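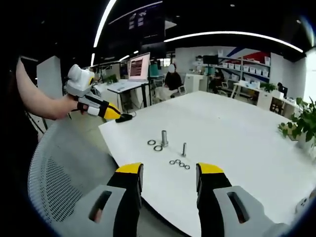
How does a learning system come to know how a washer should be picked up?

It is shown, over and over, by people doing the job with hand-held grippers, and it works from those recordings.

We have been at this at Grekby since March, and it has been a slow and rather enjoyable business. The task we call Drirnik is all bolts and washers on a white table, and the target is 1000 good examples (yes, we did gulp a little when we wrote that down!). Each one is short, 20 seconds if your hands are steady, and then everything gets shuffled about and off you go again.

The small washers are the devils of the set. They lie so flat that the fingers want to skate over them, and most of us have muttered something at one by now. Bolts stood on their heads are kinder, and the rubber O-ring is a pleasure, as it has a bit of give and sits nicely between the yellow tips.
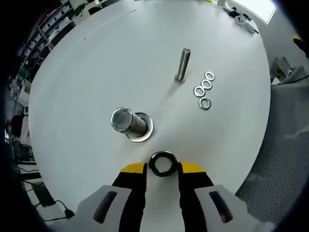 Lending a hand in the next round

We would dearly love 18 more people for the Utidau round, and you needn't have done anything of the kind before. Left-handers are especially welcome, as are those who think themselves clumsy – a system that has only ever watched neat hands has a lot still to learn. Put your name on the sheet by the Mosquera room, or simply reply to this newsletter and we'll find you a slot.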